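Nirnow Racquet League Adds Doubles Ladder for August

2024-03-05

The Nirnow Racquet League will run a doubles ladder for the first time this August, open to players at every level. Matches will be played on the indoor courts at Kutanetti and the outdoor courts at Mostitz.

The league has 278 registered players and has room for 300 in the summer season. Members played 2,616 matches last year, most of them singles.

"People have asked for doubles for a long time," said league director Teemu Hakala. "We had the courts but not the hours. Now we have both."

Each team may challenge a pair up to two places above it. Matches are the best of three sets, with a tiebreak at six games all. A team that turns down a challenge without a good reason drops one place.

Sigrún Gunnlaugsson, who manages the schedule, said teams may name one substitute — but the substitute must be a league member and may not play for another team.

Court shoes with non-marking soles are required at Kutanetti. Balls are supplied by Miettinen, the league's equipment shop.

Sign-up forms are at the front desk of both sites. Players without a partner can leave their name and will be matched by level.
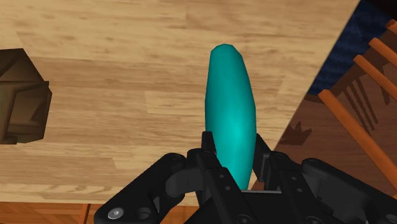

Media Contact

Nirnow Racquet League, Press Desk, Kutanetti Courts

© 2024 Nirnow Racquet League. All rights reserved. | Contact | Back to top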